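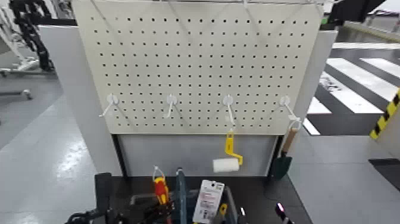 28 Apr 2018

Up at six. Rain until lunch, so no painting outside. The landlord wants the back bedroom finished before the new tenant comes and I have been putting it off for two weeks. Ate the last of the rye bread and made a list.

The list: patch the hole behind the door, take the switch plates off, wash the walls, first coat on the ceiling. I got through the first three. The hole was bigger than I remembered. Somebody had stuffed newspaper in it and plastered over the top, and when I pulled at the loose edge the whole plug came out. I cut it square and used a scrap of drywall from Benjie Castillo, who had half a sheet left from his garage. The joint compound says 40 minutes to set. It took a lot longer than that in this weather.

The switch plates were painted over at least twice. I scored around them with a knife and still took a chip off the wall by the closet. One of the screws was stripped and I had to go down to a thinner blade and lean on it.
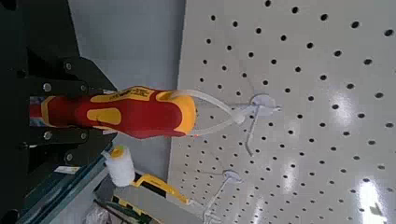
Red and yellow screwdriver.

Went over to Iltham after lunch for paint. The bus was late and then it took the long way by the river, I suppose because of the bridge work. Lazăr's was closed for stocktaking, with a sign on the door that looked like it had been there since yesterday. Walked up to the other place on Gulska Street and paid more than I wanted to. It came to 65 with the tape and a tray. They only had the flat white in the big can. I will have plenty left for the hallway.

Ran into Precious Villanueva outside the bakery. She has moved her mother in with her and they are sharing the one bathroom, and she said it is fine as long as everybody keeps to their times. She asked if I was still going to Valtgate in October. I said I thought so but the fare has gone up to 232 and I have not booked. She says to book now. She is probably right. Her mother wants me to bring back the pickled peppers from the market there, the ones in the tall jars, and I said I would if they let me on with them.

Home by four. Washed the bedroom walls with sugar soap and a sponge, two buckets. The water came off brown from the wall with the radiator and nearly clear from the rest.
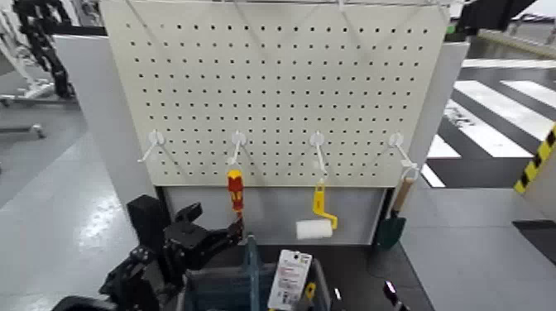 Renato called while I was on the second bucket. He wanted to know if I could lend him 400 until the middle of next month for the car. The transmission again. I told him I could do half of it and he was decent about it. I don't mind helping but I would like him to get rid of that car. He said Krešimir had offered to look at it on his day off, and I hope he takes him up on it.

Sanded the patch after supper. There is still a low spot on the left that I can feel with my hand but can't see. One more skim in the morning and then it should be ready to prime. The ceiling will have to wait until the afternoon.

Supper was eggs and the cabbage from Thursday. Knees sore from the baseboards. Windows open in the back room to let it dry, door shut so the cat stays out. Need to write to the landlord about the radiator valve and find the receipt for the drywall tape.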